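Notes for the Trirska talk, planting on existing buildings
Delia Ulloa

Start with the building, then the plants. Trirska is an old office block, brick over a concrete structure, and the owner wanted green on the south side without closing the offices. We looked at hanging planters on the outside wall and dropped that in April. The brick could not take the load. What got built is a separate steel rack, standing on its own footings and tied back at two floors.

Say this slowly: the rack carries 128 planters. The building carries none of them. 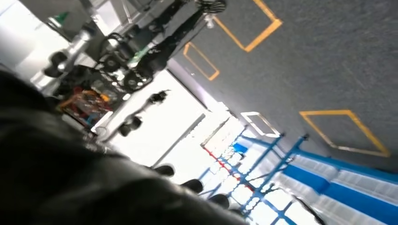 Who waters the plants when the offices are closed?
A drip line on a timer does, fed from a roof tank, and the ground floor tenant has a manual valve in case the timer fails.

Next, soil. We used a light mix from Leka, mostly pumice with some compost. It drains fast, so it needs feeding twice a season. Mention that ordinary garden soil would have meant heavier steel and larger footings. Don't get into prices here, they will come up later anyway.

Plants. Ivy at the bottom, grasses in the middle, small birches on the top two levels. We lost 109 plants the first winter, nearly all of them grasses on the windy corner. Yen-ting Hsieh picked the replacements, a low juniper and a sedge. Pause here.
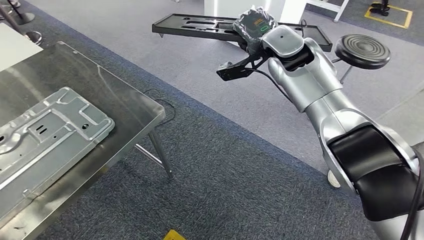 Last changed: September 8, 2024

Maintenance. Cesov has the contract. They work from the walkways inside the rack, so there is no need for a lift in the street. The walkways took some floor area from the planting and I would make that choice again.

If there is time, compare with Jetau, where the planters sit on the balconies and each resident is in charge of their own. Some are full and some are bare.

Questions. Expect one on fire. The gaps between levels are on the drawing, go back to it.

Comments

Mara T.
Was the rack galvanized or painted? I couldn't hear from the back.

delia u.
Galvanized, then painted on the street side only.

oldbrick
Would like to see the footing detail if you can post it.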